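Ticket 461 — Golside bench, tape-wrapped block / white unit
Status: open
Opened May 11, 2026

Unit from the Gulex order shows nothing on its display. Tried the long press, tried the other outlet. Same. Error 37 in the log, then nothing after that.

Label on the block is supposed to read 1,341. Can't confirm it through the tape, too much glare. Do not cut the tape yet — Khattak want it back sealed if it's a return.
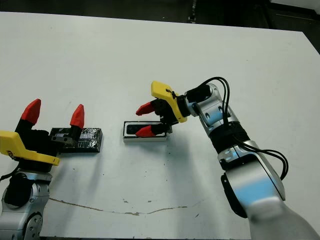 Black block and white unit on the bench, ticket 461

Update: swapped in the spare lead from the Goltport box. No change. Checked stock sheet, block is listed under 876, wich is the old part number. So either sheet is wrong or we got old stock. Asked Goltport, waiting.

Next check is the block by itself. Stripe on the top face is pale blue-violet, old stock list says gray. Might just be the wrapping.
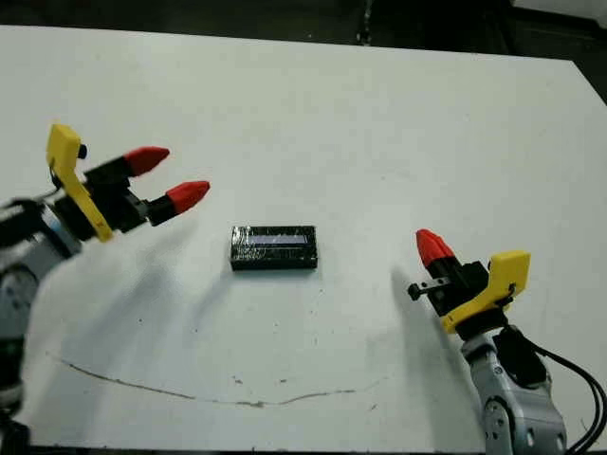 Page 2

Table has a thin brownish line in it, looks like a crack, lower left. Old or new?? Logging it anyway — seperate ticket if it gets longer.

To do: get right part number, ask Khattak about return, retest unit. Leave ticket open.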